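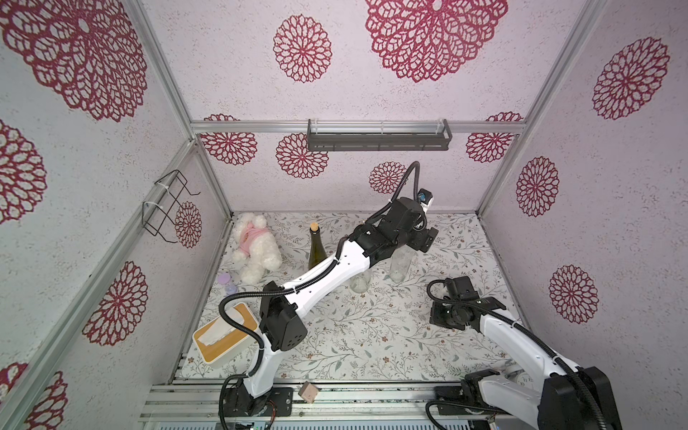 Dark crimson flowers on a pale wall, over a floral tabletop.

Pendolside Patterned Paper by Orkberg

Heavy decorative paper for tabletops, shelves, drawer bottoms and the backs of cabinets. Sold by the roll.

Rated by 1,301 customers

In stock. Orders placed before noon leave the warehouse the same day, except on Thursday, when the last pickup is at 10 a.m.

Product details

Pendolside is a printed covering paper with a clear matte coating on the face and a plain, uncoated back. It is thicker than gift wrap and thinner than most wallpaper. You can cut it with household scissors, though a craft knife and a metal ruler give a better edge on long pieces.

The range was drawn by Helju Siliña and is printed at the Draltport mill. There are seven designs at present. Four are small all-over florals, two are stripes, and one is a large medallion meant for upright surfaces. The medallion looks wrong on anything narrower than a cabinet door, so please check your measurements before you order it.

The paper comes without adhesive. We used to sell a peel-and-stick version and dropped it after too many returns. It lifted at the corners in warm rooms and left a residue on painted wood. Plain paper with a separate paste or double-sided tape takes a little longer to put down, but you can get it off again.

Specifications

Roll width: 500 mm
Roll length: 7 m
Pattern repeat (medallion only): 336 mm
Face: clear matte coating
Back: uncoated
Edges: trimmed square
Core: cardboard, recyclable

The small florals and the stripes do not need to be matched at the seams unless you are fussy about it. The medallion does. Allow one extra repeat for every drop after the first.

How much to order

Measure the longest and widest points of the surface and add a hand's width on each side for folding under. For drawers, measure the inside of the drawer and not the front, because the front is nearly always wider. If you are covering several shelves, buy all of the rolls at once. Each roll has a batch code printed on the label, and shades can shift slightly from one batch to the next, mostly in the reds. We pick from a single batch whenever an order is for more than one roll. We can't promise a match with a roll you bought last year.

Putting it down

Wash the surface and let it dry overnight. Unroll the paper face down on a clean floor and weigh down the corners until it lies flat. In winter this can take most of a day.

For a tabletop, cut the piece oversize, center it, and work from the middle outward with a dry cloth. Fold the corners as you would on a parcel and tape them on the underside. Paste is only needed where the paper will be rubbed every day. Any cellulose wallpaper paste will do. Mix it a little thicker than the packet says and brush it on the surface, not on the paper.

For shelves, tape along the front and back edges is enough. Leave the middle loose.

Small bubbles usually flatten as the paste dries. Leave them alone until the next morning. If one is still there, prick it with a pin at a low angle and press it down.
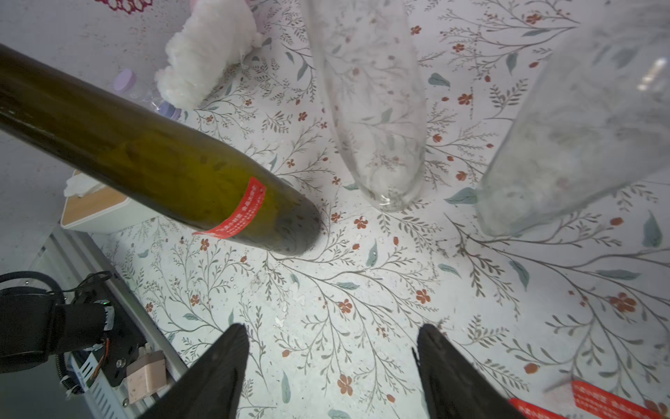 Cleaning and care

Wipe with a soft damp cloth and dry the surface right away. The coating will stand up to a short spill, but it is not waterproof, and standing water will get in at a cut edge and raise the paper. Oil should be blotted first and then wiped with a drop of dish soap. Do not use bleach, scouring powder or melamine sponges. They take off the matte finish and leave a shiny patch that can't be fixed.

Use a trivet under hot pans. Use coasters too, if you care about rings.

The paper fades in direct sun. On a south-facing windowsill you will see a change within one summer. Inside a drawer it will outlast the drawer.

Pendolside has not been tested for direct contact with food. Put unwrapped food on a plate or board.

Customer questions

Can I use it on a wall?
Yes, in small areas such as the back of an alcove or the inside of a pantry. For a full room you would be better off with real wallpaper, which comes wider and costs less per square yard. The Šimkus range is close in color and we stock it in the wallpaper section.

Can I paint over it?
The coating resists water-based paint. Peel the paper off first.

How do I remove it?
Taped paper lifts straight off. For pasted paper, score the face lightly, wet it with warm water and wait before scraping. Gediminas Mockus in our workshop suggests a plastic scraper on varnished wood.

Do you send samples?
Yes. Up to four designs per household, postcard size, at no charge. Samples of the medallion show only part of the pattern.

Will there be more colors?
A green stripe is due in July.

Delivery and returns

Rolls ship in a cardboard tube – please open it from the end marked with an arrow, as the other end is stapled. Unopened rolls can be sent back for a full refund. We can't take back cut paper unless it has a printing fault. If you find one, stop cutting, keep the label and send the batch code to Kadri Kazlauskienė at the order desk with a photo of the fault. A replacement roll usually goes out the next working day.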